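Entretien avec Guilan Jiang, responsable de l'espace d'accueil de la maison Urero

Publié le 17 juillet 2023

L'espace d'accueil de la maison de quartier Urero reçoit les familles pendant les permanences administratives et les cours de langue. Guilan Jiang en a la charge depuis l'ouverture de la salle commune, au rez-de-chaussée du bâtiment Ulier. Elle a bien voulu revenir avec nous sur l'aménagement de cette pièce, sur le choix de son mobilier et sur l'entretien courant des objets mis à la disposition du public.

Lorsqu'elle a pris ses fonctions, la salle servait encore de dépôt. « Il y avait des chaises empilées jusqu'à la fenêtre et un meuble à plans dont personne n'avait la clé », se souvient-elle. Le réaménagement a été conduit en deux temps : une première tranche de travaux a concerné l'éclairage et les sols, une seconde, achevée en octobre, les textiles et les assises. Le budget des textiles s'élevait à 60 euros par poste, ce qui excluait toute commande sur mesure.

La nappe a fait l'objet de plusieurs essais. Les premières, unies, marquaient au moindre verre renversé. Mme Jiang a retenu un modèle blanc à motifs végétaux verts, imprimé en carreaux. « Le quadrillage nous rend service, explique-t-elle. Quand un enfant dessine ou trie des objets, il prend spontanément un carreau pour lui et en laisse un au voisin. Les animatrices s'en servent aussi pour expliquer les mots de position : dans le carreau, à côté, au-dessus. » La nappe est secouée chaque soir et remplacée le lendemain d'un goûter.

Le rideau a suscité davantage de discussions. L'équipe souhaitait un tissu qui adoucisse le fond de la pièce sans l'assombrir. Le choix s'est porté sur un bleu tirant sur le gris, semé de petites étoiles blanches. Certains collègues le jugeaient trop enfantin pour une salle où l'on remplit aussi des dossiers de logement. Mme Jiang assume cette orientation : « Les adultes qui viennent chez nous passent la journée dans des bureaux gris. Un rideau étoilé n'a jamais empêché quelqu'un de signer un formulaire. »

Interrogée sur la table d'accueil, elle insiste sur la modestie des moyens. Un bac en plastique garni de friandises emballées et deux peluches composent l'essentiel de ce que les enfants trouvent en arrivant.
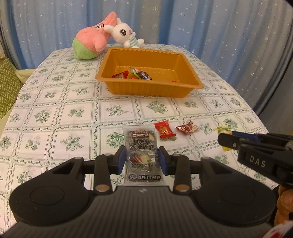
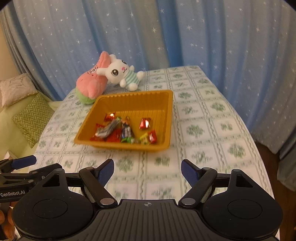 Le bac en plastique sur la table d'accueil et sa nappe à motifs verts.

Le bac provient d'un lot cédé par l'association Skiladside lors de la fermeture de son atelier. Il y en avait 16 à l'origine, de teintes et de profondeurs différentes ; 9 sont encore en service dans la maison, les autres ayant été donnés ou mis au rebut. Celui de l'accueil a été choisi pour sa couleur chaude et pour ses parois évasées, qui permettent à un enfant de se servir sans aide. « Avec un bocal, ils y enfonçaient le bras jusqu'au coude, raconte Mme Jiang. Il fallait chaque fois intervenir, et l'enfant se sentait pris en faute. »

Les bonbons sont proposés exclusivement sous emballage individuel. Cette règle, inscrite dans le règlement intérieur, répond à la fois à une exigence d'hygiène et à une demande des parents, qui souhaitent pouvoir décider du moment où la friandise sera mangée. Les familles sont invitées à signaler toute allergie dès l'inscription. Le garnissage est assuré le matin par la personne qui ouvre la salle, et le bac est lavé à l'eau savonneuse avant d'être rempli de nouveau. Les papiers vides, que l'on retrouve volontiers sous les coussins, sont ramassés à la fermeture.

Les peluches relèvent d'un autre registre. Le lapin blanc au haut rayé et sa grande compagne rose, au museau ou au bonnet pointu selon les interprétations, restent en permanence dans la salle. Mme Jiang tient à ce qu'elles soient posées ensemble. « Les petits les cherchent des yeux en entrant. Si l'une des deux est à la lessive, on nous demande où elle est partie, et il faut une réponse précise. » Le lavage s'effectue à froid, dans une housse, et le séchage à l'air libre. Un cahier conservé à l'accueil en garde la trace, avec la signature de l'agent concerné.

Le coin des assises a été complété plus tardivement. Un coussin vert olive à zigzags clairs y voisine avec la table. Les housses de la salle sont numérotées au revers de 1 à 21, suivant un inventaire tenu par le service Cui, qui gère le linge de l'ensemble du bâtiment. Mme Jiang reconnaît que ce système lui a d'abord paru excessif. Elle le défend désormais : une housse tachée peut être remplacée dans la matinée sans qu'il soit nécessaire d'en parler à trois personnes.

Sur la question du rangement, la responsable se montre plus réservée. Les jouets apportés par les familles s'accumulent, et la maison ne dispose que d'un placard pour les accueillir. Il a été décidé de ne conserver que les objets lavables et complets. Les refus sont parfois mal compris. « Quelqu'un vient avec un sac, il a trié chez lui, il est content. Lui dire non demande du tact. Nous lui indiquons toujours une autre adresse. »

Elle souhaite à présent obtenir une seconde table, plus basse, afin que les plus jeunes ne soient plus installés sur les genoux d'un adulte pendant les activités. La demande a été transmise à la direction. Dans l'attente, la disposition actuelle est maintenue, et la salle demeure ouverte aux horaires habituels des permanences.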